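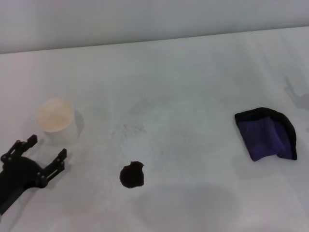
Hanneke Postma wrote in to ask whether the morning show at Skoluvberg still goes out live, as she had read that most of it was taped the night before. It does go out live, Hanneke, or at least it did on the morning I was there, because I sat on a little stool in the corridor and listened to it happen through a door.

Your question has finally pushed me to write up the open day, which I've been promising since June. Skoluvberg is the old radio house up on the hill, and once a year they let listeners in to wander through the studios and meet the people behind the voices. You put your name down in the spring and hope for the best. They took 150 of us this year, split into groups of 28 or so, and I'm told more than 4000 people asked. I had tried four summers running, so you can imagine the noise I made in the kitchen when the letter came!

We were told to be at the gate by 5:40 in the morning, and I was there well before that with my sister's good coat on. A very sweet young producer took us up in the elevator and gave us the rules (no phones past the red line, no coughing if you can help it), and then we stood behind the glass while Riaan Ntuli did the last part of the early hour. I've been listening to that man since my kids were in school, all through his years on the evening love-song program and the break he took afterward, and I had always pictured somebody large. He is slim, and not very tall, and he does the whole thing standing up with his shoes off.

When the news came on he stepped out and talked to us for the full 5 minutes. Somebody asked about the evening show, of course, and he said he still gets letters from couples who met through the dedications, and that he keeps them in a drawer at home. Somebody else asked if he was seeing anyone. He laughed and said he was seeing all of us, and went back in. I thought that was nicely done, and I wish the magazines would take the hint.

After that we saw the drama studio at the back, with the gravel tray and the staircase that goes nowhere, and the record library, where I could have stayed until they locked up. They are recording a new serial in there called Fleltach, about two sisters running a ferry, and we heard one scene twice. The second one was better, I thought, though the director liked the first.

Lunch was on your own. I walked down to the Mughal with two ladies from my group and we had the lentils and compared autographs. Parking is hopeless, so take the bus if you go, and put your name down early.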